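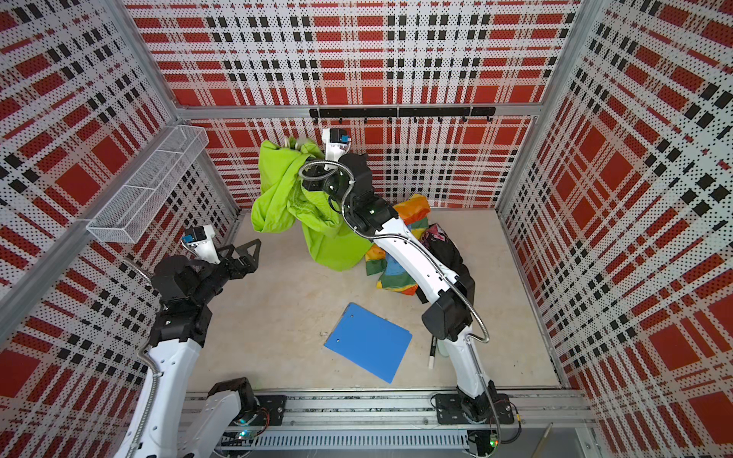 Hernach has opened orders for the Nodia, a bench-top cell with two robot arms that is sold as a complete kit for handling trials. The cell is aimed at small firms and college workshops that want to test picking and sorting jobs before they pay for a full-size line. Both arms are bolted to one slotted aluminium rail across the front of the enclosure, and each carries a small camera at the wrist, above the gripper. Soft goods are the harder part of the work: a crumpled lime green bag has to be gripped by the fabric at its top and lifted from there, and the folds shift as the load comes off the floor. A flat item such as a blue plastic folder calls for a different approach, with the fingers brought in close to the floor of the cell.

The kit is supplied with the arms, rail, wrist cameras, control boards and enclosure frame. Wall panels are perforated so that hooks, baskets and shelves can be fixed at any height, and printed panels can be ordered in place of plain ones. Hernach says a patterned background is useful to buyers who want to check that their software can still pick out an object when the wall behind it is busy.

"Most of the questions we get are about cloth," said Iwona Sobczak, product manager at Hernach. "A box has the same shape every time you pick it up. A bag doesn't, and people want to know what happens on the fortieth attempt as well as the first."

The standard trial plan included with the kit runs to 40 lifts per item, split between the two arms. Results are written to a plain text log, which can be opened in any spreadsheet program. Buyers can change the order of items and the starting position of each arm, but the speed limit is fixed in the control board and cannot be raised by the user.

Assembly takes one person 8 hours, according to the manual. The arms arrive already wired and the frame is packed flat. Calibration of the wrist cameras is a separate step and must be repeated whenever a gripper is changed — a point that drew complaints from users of the earlier Jerkis cell, where the routine had to be started by hand from a separate computer. On the Nodia it is run from the main control program.

Wouter Van Wijk, who runs the packaging workshop at Macedo, has had a pre-production unit since October. He said the rail mounting had stayed true but that cable routing needed care. "The conduit has to have enough slack for the full reach to the back wall. Set it too short and the arm stops early."

Macedo has ordered two further cells. Hernach will build a first batch of 20, with delivery in order of payment. Spare gripper fingers are sold in pairs, and the warranty covers the arms and boards for 19 months. Orders for the first batch close on 7/12/21.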